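Nellik: gripper width and grasp-phase labelling for hand-held gripper recordings

Wrist view, jaws open either side of a capless clear plastic bottle. One fiducial marker on each jaw plate.

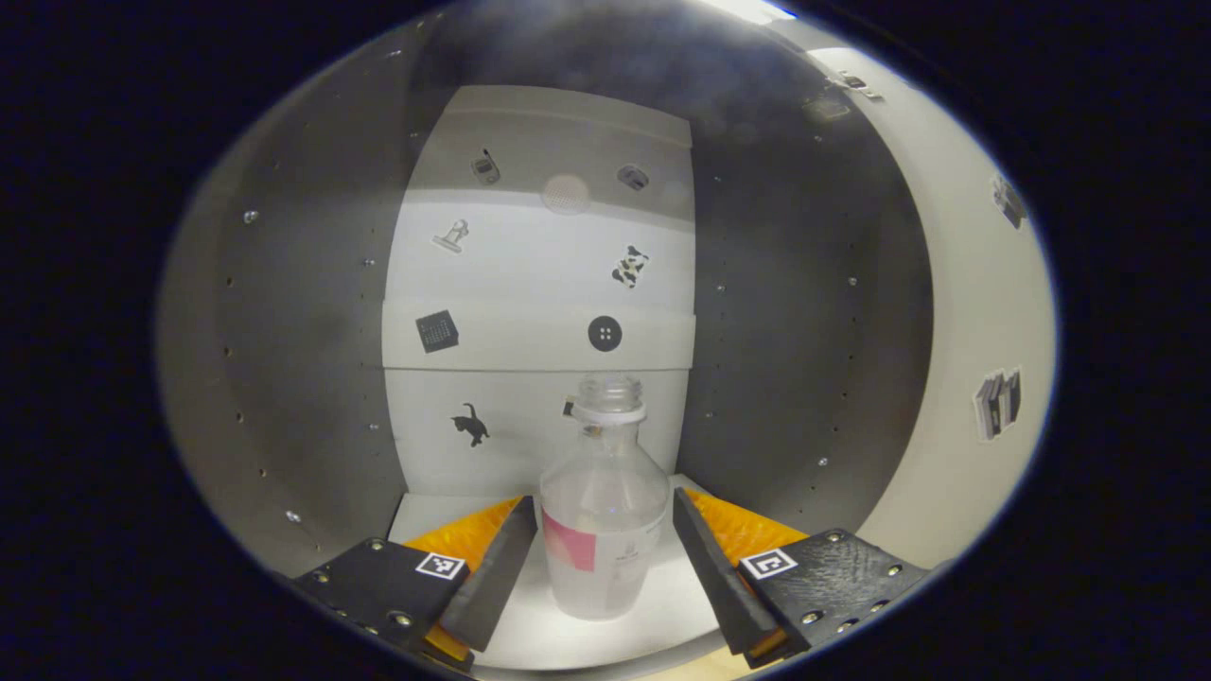

Figure 1. Input to the width estimator. Both jaw markers are in view and neither finger pad is touching the bottle.

Status: in use at Hikport and Mayrhofer. Interfaces below are stable except where marked.

What it does

Nellik reads wrist camera video from a hand-held gripper and writes two things per video frame: an estimate of jaw opening in millimetres, and a grasp phase label (open, closing, holding, releasing). It does not estimate camera pose. Trajectories come from Clultadell, which runs first and writes its own file. Nellik only needs that file if you want the merged export.

Install

Python 3.10 or newer. Clone the repository, then:

pip install -e .
nellik check

The check command looks for a calibration file and a working video decoder. If it complains about the decoder, install ffmpeg from your package manager and run it again.

Calibration

Each gripper needs its own calibration. Screw holes on the finger plates have enough play that swapping files between grippers gives a visible offset at the closed end. Open and close the jaws fully, slowly, five times, then:

nellik calibrate --video calib.mp4 --out gripper.yaml

The fisheye model is fitted separately, using the lens tool in scripts/. Don't refit it after changing finger pads. Do refit it if the lens has been unscrewed.

Running

nellik run --video session.mp4 --calib gripper.yaml --out session.parquet

Options:

--min-side 2 : smallest marker cell, in pixels, accepted by the detector
--gap 65 : longest run of missed detections, in milliseconds, filled by interpolation
--window 300 : smoothing window for phase labels, in milliseconds
--merge PATH : Clultadell trajectory file to join on timestamp

Output columns

t_ns: capture timestamp
width_mm: distance between finger pads, NaN where not recovered
left_ok, right_ok: whether each marker was decoded
phase: open, closing, holding or releasing
interp: true if width_mm was filled

If only one marker is decoded, the width is computed from that side assuming symmetric travel, and the other flag is set false. Filter these rows out if your gripper has a worn linkage.

Bundled test set

The test set has 481 clips, all recorded at Hikport with a single gripper design. Phase boundaries were labelled by Xuân Cù and Lingyun Kang, and disagreements were settled by Denise Entwistle. Objects are household items, with transparent ones kept as their own split (split=clear) so that changes to the contact model can be tested against them separately.

Known issues

Clear plastic. The contact model uses pad appearance as well as width, and it is less reliable when the background shows through the object. The usual symptom is a late switch from closing to holding. Soft bottles make this worse, as the width keeps dropping after contact.

Glossy plates. A reflection next to a marker can break the quad fit. Lowering exposure helps more than changing detector thresholds.

Patterned backgrounds. Stickers and other high-contrast artwork produce candidate quads. These are rejected by the region mask in gripper.yaml, so check the mask if you have moved the camera mount.

Releasing is over-reported on very short grasps. Fabian Auer has a branch with a minimum duration rule. It isn't merged.

Changes

May 20, 2025: interp column added; merged export now keeps rows without a pose.
Previous: separate left and right flags replace the old valid column. Files written before this change need nellik upgrade.

Contact

Detector and calibration: Benedikt Aebischer. Labels and splits: Lingyun Kang. Please attach the calibration file and a short clip to any bug report about width.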